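Préhension bimanuelle : cours 6, étude d'un incident
Module « Sûreté et fiabilité des tâches de manipulation », atelier de Lisilville
Polycopié rédigé par Vlasta Grgić, relu par Obed Odoi
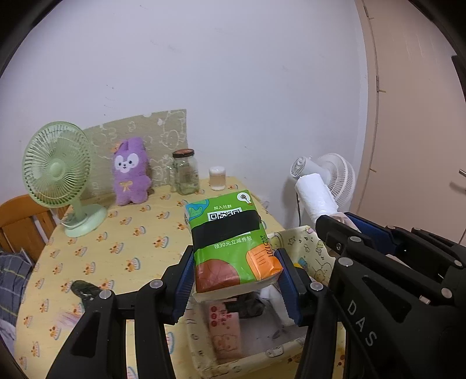 1. De quoi allons-nous parler ?

Bienvenue à celles et ceux qui nous rejoignent après la pause de juillet ! Aujourd'hui, pas de nouvelle équation. Nous allons prendre le temps de relire ensemble une panne, celle que les anciens de l'atelier appellent encore « le glissement de Plirkari », du nom de la tâche de rangement sur laquelle elle s'est produite. Je l'aime beaucoup, cette panne, parce qu'elle est banale et qu'elle nous a pourtant coûté une bonne partie de notre jeu d'enregistrements.

La tâche paraît enfantine : deux pinces, une par main, et des articles du quotidien sous emballage plastique à déposer dans un bac souple. Un paquet de mouchoirs dans une pince, un rouleau d'essuie-tout dans l'autre, vous voyez le genre. Or le film plastique est un matériau sournois – il brille, il se plisse, et il peut glisser sur son contenu alors que les mâchoires, elles, n'ont pas bougé d'un cheveu.

2. Les faits

Sur 268 prises enregistrées, 53 ont été déclarées réussies par le logiciel Szabo alors que l'objet avait tourné ou était tombé à côté du bac. Restaient 215 prises correctement étiquetées. Personne ne s'en est aperçu pendant la séance, et je m'inclus dans le lot : l'indicateur était au vert, nous avions faim, nous avons continué.

C'est Jalen Lyons qui a eu la puce à l'oreille en repassant les séquences au ralenti. Il a vu un paquet pivoter doucement entre les patins, comme une porte mal équilibrée, pendant que l'ouverture mesurée restait parfaitement constante.

3. Pourquoi le logiciel n'a rien vu

Szabo jugeait la prise sur un seul critère : l'écartement des mâchoires. Si elles s'arrêtaient avant la fermeture complète, il concluait qu'un objet se trouvait entre elles et que tout allait bien. Pour un bloc rigide, cela se défend. Pour un emballage souple, il suffit d'un pli de plastique coincé pour maintenir l'écartement, et le contenu peut basculer sans que la mesure change.

S'ajoutait un défaut mécanique plus discret. Un axe de pivot avait pris du jeu sur l'une des pinces, si bien que les deux patins n'appuyaient plus tout à fait à la même hauteur. Saisi trop bas, un paquet recevait alors un petit couple de rotation. Roscoe Nguyen-Tran l'a retrouvé au démontage, avec une cale d'épaisseur et beaucoup de patience.

4. Et la sécurité, dans tout cela ?

Il n'y a pas eu de blessé. Mais relisez vos notes du cours précédent sur le réflexe de rattrapage : quand un objet glisse, on avance la main libre. Avec une seconde pince en approche, cette main arrive droit sur les biellettes, là où l'on se pince les doigts. La consigne est donc simple – on laisse tomber, on ouvre les deux pinces, on ramasse ensuite.

5. Ce que nous avons changé

Contrôle du jeu des axes avant chaque séance, les deux pinces à vide.
Essai de traction légère sur un emballage souple avant le premier enregistrement.
Ajout, dans Szabo, d'un suivi de l'orientation de l'objet entre la saisie et la dépose.
Relecture par une seconde personne de toute prise sur film plastique.

6. À préparer pour la prochaine fois

Relisez la fiche Pidis sur les patins striés, puis rédigez une page sur la question suivante : quel signal, autre que l'écartement, aurait permis de repérer le glissement pendant la séance ? Les schémas à main levée sont les bienvenus, même maladroits. Déposez vos copies dans le casier de Lyle Whitlock avant 17 h, et passez me voir si vous êtes bloqués, ma porte est ouverte.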